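Section 4: Opening your parish hall as an overnight rest centre

You've done the paperwork in Section 3, so now comes the good part – getting the hall ready for people! These steps assume the standard Stultska kit, which gives you 20 camp beds, 22 blankets and the blue folder of forms. If your church has the smaller Emell kit, follow the same order and skip step 5.

1. Ring the deanery duty line and give your hall code. Stultska's is 202. You'll get a call back to confirm, usually very quickly.

2. Unlock the main doors and the side door by the vestry. Prop neither of them open.

3. Switch on the heating and the urn. The urn takes 15 minutes, so do it before you touch a single bed.

4. Set out the beds in rows with the heads to the wall. Leave a clear path to both exits, wide enough for a wheelchair.

5. Put up the folding screens from the Pellegrini store cupboard. Families go on the kitchen side, where it's a bit quieter.

Caution: the screens have sprung feet. Keep fingers clear when you open them, and always work in pairs.

Note: if it's a Saturday night, remember the Sunday congregation will still want to come in. Most of our churches have held the service in the chancel with the rest centre carrying on next door, and it works beautifully.

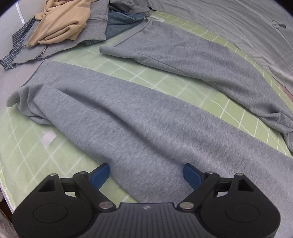 6. Lay out donated clothing by size on the long tables and let people choose for themselves. It makes such a difference to be offered a choice after a rotten night.

7. Sign every guest in on Form B. A first name is enough. Don't ask about faith, papers or money.

8. Put the kettle rota up by the hatch and start on the toast!

Caution: never use the portable gas ring indoors, even with the windows open.

If the hall fills up, call Jusis next. They can take overflow guests and have a ramp at the front. Closing down and returning the kit is covered in Section 5 – please read it before you strip the beds.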